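Quintela Skin Notes – data card, v3

Notes on itching, flaking and dry skin, in plain text, written down by people who have it 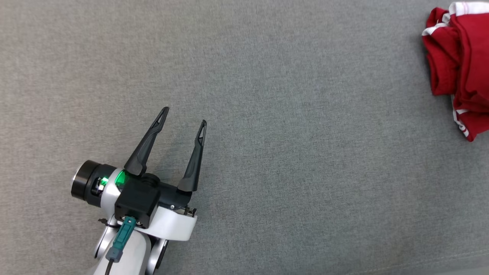

Quintela is a set of 1006 short diary notes about eczema and dry skin. Adults only. Each note is one evening's entry by one person: where it itched, how bad, what they put on it, what they wore, how they slept. No doctor wrote any of it. Clothes get mentioned far more than we planned for, usually a plain red top with white trim or an old pair of shorts left in a heap after a workout, then a line on whether the waistband or the collar set things off. So there is a clothing column now. It was not in v1 and the v1 files will not load with the new script, sorry.

Read this card before you use the thing. Please.

What is in the folder

notes.csv – one row per note, 1006 rows
people.csv – one row per writer
creams.csv – free text product names mapped to a plain type (ointment, cream, lotion, oil, other, nothing)
body_parts.txt – the list we used, in order
CHANGES.txt – mostly up to date
old/ – v1 and v2, kept for anyone who cited them

UTF-8, comma separated, quotes around anything with a comma in it. If Excel mangles the accents, open it with the import menu and pick UTF-8 by hand.

Columns in notes.csv

note_id – a number, no meaning, gaps are where we pulled a note
person_id – links to people.csv
day_no – day of the diary, starts at 1
itch – 0 to 10, the writer's own score
sleep – good, so-so, bad, blank
where – body parts, separated by semicolons
put_on – what they used on the skin, as typed
clothing – as typed, lots of blanks before v3
text – the note itself
flare – yes / no / unsure, added later by us, see below

Blank means the person left it blank. It does not mean zero. Somebody filled the blanks with 0 and then mailed us a chart showing that most people stop itching on day nine. They stop writing on day nine.

Where the notes come from

Collected through the Wandum diary page, which was a web form with five boxes and nothing else. People found it through a flyer and through a mailing list for folks with eczema. Signed up, got a consent page, ticked or didn't tick the box for sharing. Only the ticked ones are here. 334 notes came from the first round, the rest from the second, after the form was fixed so it worked on phones.

First round and second round are different in feel. First round is longer, wordier, typed on a computer by the look of it. Second is short. "Same as yesterday. Elbows." That kind of thing. There's a round column in people.csv, use it.

Writers were asked not to name their doctor, their employer or anyone in the family. Some did anyway. Huguette Coste read every note and swapped names for [NAME] and towns for [PLACE]. Dates became day numbers. If you find one she missed, write to us and don't post it in the issue tracker where the whole world can read it.

The flare label

This is the part people want and also the weakest part. A flare here means the note reads as if the skin got clearly worse than that person's usual. It's a reading of the text. It is not a diagnosis and no one looked at any skin.

Two readers, Huguette Coste and Gwenaël Pons, working apart. 861 notes they agreed on right off. The others they talked through, and where they still didn't agree the label is unsure. We left the unsure ones in. Drop them if you want but say so in your write-up.

Rules they used, copied from their sheet:

– Itch score alone does not make a flare. Some people write 7 every single evening.
– New patch somewhere it wasn't before, yes.
– Bleeding or weeping skin, yes, unless the writer says it's the normal state of things.
– "Bad night" with no word about skin, no.
– Cracked fingertips in winter, argue about it. (They did. Mostly ended up as no.)
– If the writer uses the word flare, yes, even if the rest sounds mild.

Body parts

Hands are way ahead, then inner elbows, then backs of the knees, neck, eyelids. Scalp is in there but messy, people use it for dandruff too and we can't pull the two apart from the text. Don't try to. Same goes for "face", which might be cheeks or eyelids or all of it.

Known problems

Person 12 wrote two diaries under two emails. Merged in v2, then unmerged by accident, merged again now. Should be fine.

creams.csv is a hand job of mapping and some names are spelled nine different ways. "the greasy one" is mapped to ointment. "the blue tub" is mapped to other, we asked and never heard back.

Steroid creams and plain moisturizers are both under "cream". Yes it's a problem. A prescription column is planned for v4, if the writers' answers turn out to be good enough to fill it.

Clothing is free text and it's chaos. Wool, "wool-ish", "that sweater". Color is in there all the time and tells you nothing about the fabric. We did not code it. Proro has a small word list for fabrics that might help, go look in their repo, we haven't tried it on the full set.

Sleep is blank in a big chunk of first round notes because the box was below the send button. Our fault.

Skin tone was asked on the sign-up form as an open question and few people answered. So anything about redness is shaky. Writers with darker skin often describe a flare as gray, purple or just rough, and a word search for "red" walks right past them. Look at the whole note.

What it is OK for

Teaching. Text cleaning practice. Looking at how people talk about itch in thier own words. Building a form that asks better questions than ours did. Trying out a classifier as long as you report the unsure group.

What it is not for

Telling anyone what to put on their skin. Comparing creams – people picked their own, changed halfway, used two at once. Guessing how common eczema is. Anything with a patient on the other end of it.

And if you came here from a search because your own skin is itching: this is a pile of other people's diaries. Spreading redness, pus, fever, or skin that hurts a lot more than it itches, go see someone about it soon.

Loading it

Python 3, pandas, that's all. Run load.py from the top folder, not from inside old/. It prints the number of rows and stops if the number is wrong. If it stops you probably have a half download, get it again. The Zosodside mirror was behind by a version last time we checked so use the main link.

There's a split.csv too. Train and test are split by person, so the same writer never lands in both. Please keep it that way. Splitting by note gives you lovely scores that mean nothing, person 31 starts every entry with the same four words.

Size of the test part: small. Do not get excited over one point of accuracy.

License and credit

CC BY 4.0 for the tables. Scripts are MIT. Credit line: Quintela Skin Notes, Coste and Pons, version 3. No paper yet, cite the card.

Taking a note out

Writers can ask to have their notes removed at any time, no reason needed. We pull them from the current version and leave a gap in note_id. We can't reach copies that are already out there, the consent page said so. If you keep a copy, check CHANGES.txt now and then and pull the same ids. It takes a minute.

Changes

v3, March 14, 2023 – clothing column, flare labels redone under the new rules, split by person, typos in body_parts.txt
v2 – second round added, phone form
v1 – first round only, no labels

Next one is planned for May if the prescription answers come in. Mail Gwenaël Pons about labels and Huguette Coste about privacy or removal. Loading errors go in the tracker, with the full error text and your pandas version please.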